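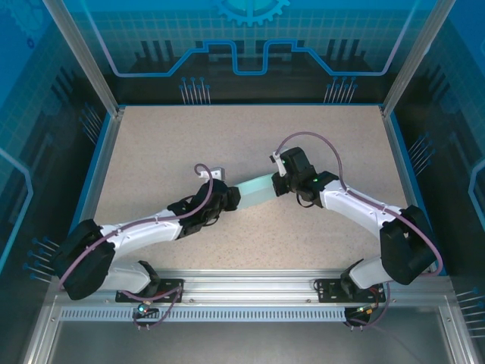
Two arms on one bench: how do I stop them fighting each other when they both hold the same part?

I'm building a two-arm setup in a corner of our shared workshop. Both arms are bolted to one length of aluminium extrusion. Each one works fine alone. When they both grip the same piece and move it sideways, one arm gets ahead, the motors start to whine and after a few seconds one shoulder trips on overload. Speeds are set the same on both sides. The controller is a Boiko board, one per arm, and both are run from the same laptop. What should I change first?

Imke Lammers

Zbigniew Malinowski

Make one arm the leader and let the other one be soft. If both are holding position stiffly, any small error between them has nowhere to go except into the part and the motors. Same speed settings won't fix that, as the two boards don't start their moves at the same instant.

What I would do, in this order:

Measure the distance between the two bases again, centre to centre. Mine was entered as 860 mm and was really 865. With a rigid part that 5 mm was enough to trip a motor on its own.

Send both arms their targets from one loop, in small steps. Don't send each arm a long move and hope they finish together. I send a new target every 40 milliseconds.

Turn down the position gain on the follower until you can push it a little by hand with the power on. Keep your other hand near the stop button while you try this. Go down a bit at a time, or the arm will sag under its own weight.

Lower the grip force as well. A part that can slip slightly in the fingers is much kinder to the gearboxes while you are still testing.

Also check that the extrusion isn't flexing. Mine was only fixed at the ends and it bowed when both arms reached inwards. A third bracket in the middle sorted it.

I-hsuan Su

Try a piece of foam first. If it works with foam and not with the real part then it's your calibration.

Chrysanthi Kourkoulas

Agree with most of the above, but I'd look at the wiring before touching the gains. I had the same whine and it was the supply sagging when both shoulders pulled at once. I was running two arms from one brick through thin leads. Separate supplies with a common ground, and the trips stopped. The whine got quieter too – not gone, but quieter.

Put a meter across the terminals at the arm end while both are loaded. If the voltage drops noticeably, fix that and then go back to Zbigniew's list.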